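Clilo – wrist camera planning and control for two-arm cells

Version 2 – last updated November 27, 2022
In stock as a download – license by email, usually same day

Single cell license: $1,097
Includes the planner, the grasp editor, the replay viewer and a year of updates
Bench trial: free, full features, 20 saved tasks

Hi, I'm Bronwyn Tawhiri, and I write most of Clilo. I also answer most of the support mail, so if you buy this thing you're going to be hearing from me (sorry in advance, I tend to write long replies). I wanted this page to read the way I'd explain the software across a workbench, so that's how I've written it. The short spec list is at the bottom if you'd like to skip me entirely.

What it does

Clilo sits between your cameras and your arms. It takes the wrist camera streams, finds the things you've told it to care about, works out which arm should go for what, and sends joint targets out to the controllers. It also keeps a log of the whole business that you can scrub through later, and if I'm being fair that's the part people end up liking best.

I started it at Astthorpe, a little workshop where we were doing small-item handling for mail-order returns. Phone accessories, cosmetics, stationery, that kind of stuff. We had two arms on one table and two separate programs running them, and the programs talked to each other through a text file. I'm not kidding! Each one would write "busy" or "free" and the other one would read it. It worked right up to the day we wanted one arm to hold an object and the other to do something to it, and then it fell over completely. Clilo is what I wrote to get rid of the text file.

The planner

The planner treats both arms as one machine. You give it a task in the editor ("pick up the box, hold it, open it with the other hand, put the contents there") and it builds a single timeline with both arms on it. If one arm is going to be parked close to the work, the other one plans around it, fingers and mounts and all, so please do load the real geometry for your grippers. I see a lot of people load the bare arm and then wonder why the fingertips keep clipping each other.

Replanning happens while the arms are moving. You can set how cautious it is with a single slider, and I'd leave it in the middle for the first week. Turn it all the way up and the arms get very polite and very slow. Turn it all the way down and you'd better like excitement.

There's a pause-and-hold mode too, which Luana Guimarães asked for back in July. She wanted to stop the timeline in mid-task with the grip still on, fiddle with the other arm's next move, and carry on from there. I thought it would be an afternoon's work. It took me the rest of the month, mainly on account of the force settings, which have to stay alive while everything else is frozen. I use it every day now.

Perception

You teach Clilo an object by showing it to the wrist camera and drawing a loose outline on a handful of views. It doesn't need a CAD file, though it'll take one. For boxes, bottles and tubes a few views is plenty. For anything that opens, teach it open and teach it closed, and save them as two states of the same object. The editor has a "states" tab for this and I'd love it if more people found it – it's the second tab from the left and I should probably make it bigger.

States matter a lot once there are lids involved. An open lid can cover half of what the camera wants to see, and it changes where you can safely put a finger. With states set up, the planner knows that the grasp it liked on the closed object may be a rotten idea on the open one, and it'll pick again.

Patterned tabletops are fine. Early versions got distracted by veins and streaks and would sometimes try to pick up a bit of the table, which made for some funny replay files. The fix was a background pass: before each session you run the arm over the bare surface, it takes a set of pictures, and from then on it compares against those. It takes a couple of minutes. If you change the table, or move it, or swap the floor mat next to it, run the pass again.

Shiny things are harder. Glossy plastic gives you highlights that slide around as the camera moves, and a small glossy object can look like two objects. Soft, even light helps more than any setting I can give you. There's a highlight filter in the perception panel, on by default, and for most people that's enough. Clear plastic is still a struggle and I'm not going to pretend otherwise on a sales page.

The grasp editor

This is where you'll spend your first evening. You get a view from the wrist camera with your fingers drawn over it, and you drag the contact points to where you want them. Ribbed strips, flat pads and soft tips all have presets, and you can make your own. Set the grip force low and work up. The editor shows you the commanded force and the measured finger opening side by side, so you can see when an object starts to give.

My own test bench is set up with the kind of clutter you'd find on a real desk, pens and a stapler and some little earbud cases, and I teach every release on that before it goes out. Earbud cases are a wonderful test, by the way. They're small and rounded, there's hardly anything to get hold of, and the hinge side and the opening side want completely different grips. If you're trying to judge whether any planning software is good (mine or somebody else's), get it to hold one of those while the other arm stays close by.
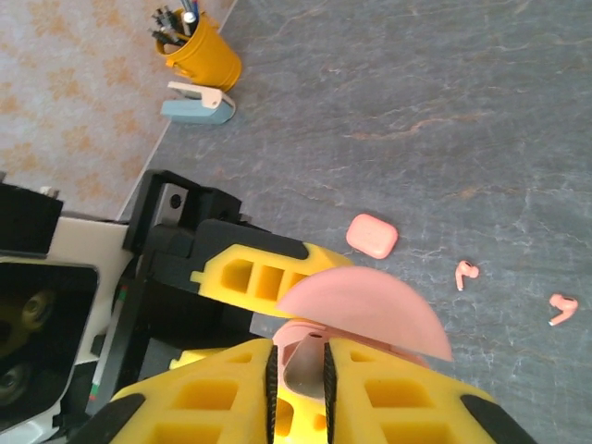 For held objects I'd start with the "cradle" preset and only go to "pinch" if you run out of room. Cradle asks for more contact along the strips and less force, and it's kinder to hinges. You'll also want to tick "keep view" if the other arm has work to do on the same item, so that the planner gives extra weight to poses where the camera can still see the contact area. It costs a bit of speed. I leave it ticked.

Replay viewer

Every run is saved with the camera streams, the joint positions, the planner's choices and the reasons it had for them. You scrub along the bottom and everything moves together. Click on any moment and it'll list the grasps it considered and what it scored them. Heriberto Escobar has 300 runs in one project and uses the search box to pull up every time the left arm dropped something, which made me realize the search needed to be a lot faster, so in version 2 it is.

You can also trim a run and save it as a starting point for a new task. Handy if you got something nearly right and just want to redo the last bit.

What you'll need

A Linux machine with a decent graphics card. A laptop will run the viewer and the editor happily, but I wouldn't drive two arms from it. Wired network to the controllers, please. Wireless will work beautifully until it doesn't.

Wrist cameras that can give you a steady stream, one per arm. An overhead camera is optional. Clilo will use one if it's there, mostly for the first look at the table.

Arms with a position interface. The Mirnov driver comes in the box, and there's a plain socket driver you can adapt to most other things. Pao-chu Ho wrote the notes for that one, and they're clearer than anything I've written, so read hers first.

What it won't do

It isn't a safety system! Keep your stop button, keep your fences or your distance, keep whatever your shop rules say. It doesn't do conveyor tracking either. I get asked a lot, and if that's your main job you'll be happier with Zapata, who do it properly.

It also won't learn a task by watching you. You can guide an arm by hand and record the poses, and that's a nice quick way to rough something out, but you'll still be setting up the states and grasps yourself.

Buying and updates

One license covers one cell, so two arms on one table is one license. You can install the editor and viewer on as many computers as you like. After the first year the software keeps working and you only pay again if you want newer versions. Schools and hobby workshops, write to me before you order and we'll sort out something reasonable.

If you're on version 1, your tasks will open in version 2, but the background passes won't carry over. Redo those first. Crescencio Ocampo is looking after upgrades and can convert old gripper files for you if you send him the folder zipped up.

Quick specs

Arms per cell: one or two
Cameras: one per wrist, optional overhead
Object teaching: from camera views or CAD
Object states: open, closed, or your own
Grip presets: cradle, pinch, flat, custom
Drivers included: Mirnov, plain socket
Logs: full replay with search and trim
Support: email, included with updates

Related items: Clilo overhead camera add-on, extra cell license, printed quick-start card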